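Grusthorpe's lost-property bin gets a second life, and a fee

Grusthorpe — The town's transit office has a new plan for the umbrellas, gloves and single earbuds that riders leave behind, and it is asking people to pay for the privilege of getting them back.

Under the rules published on 20 February 2018, anything handed in by a bus driver will be kept for 15 days at the Sekell Street depot. After that it goes to a shop called Second Stop, run by a local firm, Brostelberg, which will sell what it can and throw away what it can't. Owners who turn up in time will be charged two dollars an item. Until now, collection was free and the office held things for three months.

The office says the change will "bring order to a service that has outgrown its space." It is a fair description of the old back room, where bags were stacked to the ceiling by the end of every winter. Whether order needed a price tag is another matter.

According to the office's own figures, 1455 items were handed in last year and 257 of them were claimed. Brijesh Srivastava, who manages the depot, takes this as proof that most people don't care what they leave on a bus.

"If you wanted your hat, you'd come for your hat," he said. "We can't be a storage company."

There is another way to read those numbers. The depot's lost-property window is open two hours a day, on weekday mornings, when most of the people who ride the bus are at work. The phone line goes to a recording. The form on the office's website asks for the route number, the time of travel and the number of the bus itself, and it can't be sent if any of the three is blank. Few passengers make a note of the bus number.

Kanchan Tiwari, a school cook who rides in from Peng every day, left a lunch bag on the bus in October with her reading glasses inside. She called four times. When she finally took a morning off to visit the window, the glasses had been found but the bag had not.

"They were nice about it," she said. "But I lost half a day's pay over a pair of glasses. Now they want two dollars on top."

Small things are where the new system looks weakest. Phones, wallets and keys are to be logged one by one, with a tag and a line in the register. Everything else goes into open gray bins with no list kept of what is in them. A pouch can land next to a child's toy, and the clerk at the window is supposed to find either one from a description over the counter.

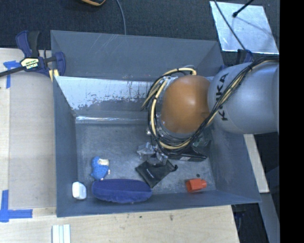 A black pouch and a small bright blue plush-like figure are among the things lying in a gray bin.

Urmila Negi, who worked at the window for six years before she retired, thinks the bins are a step back. In her time each day's finds went into a paper sack with the date on it. It was slow and it took up shelf space, she said, but a rider who knew the day had a good chance.

"With a bin you're digging," she said. "And you stop digging when there's a line."

Srivastava disagrees. He says staff will get to know the contents quickly and that the bins will be emptied often enough to stay manageable. Asked how often, he said that was still being worked out.

Then there is the money. Brostelberg will pay the transit office a flat $500 a month for the right to take unclaimed goods. The firm keeps whatever it makes from sales. It will not say what it expects that to be, and the contract doesn't require it to report. A good winter coat could cover a fair piece of the monthly payment, and the transit office will have no way of knowing how many good winter coats there were.

Yogesh Kanaujia, who speaks for Brostelberg, said people were picturing treasure. "It's gloves," he said. "It's one glove." He added that the firm would pass eyeglasses and clean blankets along to charities in the area, though he declined to name them and said nothing had been signed yet.

Rajeshwari Fernandes, who runs a riders' group in the town, wants three changes before the plan goes ahead: an evening opening at the window, a photo of each bin posted online, and no fee for children's things. She has put them in a letter to the office. The reply thanked her for her interest in public transportation.

She is not against selling what is left over. Her complaint is with the calendar. A family that goes away for two weeks and leaves a toy on the airport bus would get home with a day to spare, she said — if somebody remembered on the first morning back, and if the window happened to be open.

The office says it will review the scheme after its first year. It has not said what would count as a failure. Srivastava mentioned fewer complaints as one possible measure, though the new complaint form also asks for the number of the bus.

Items handed in before the rules were published will be kept for the full three months, free of charge. Riders should bring identification and be ready to describe what they lost.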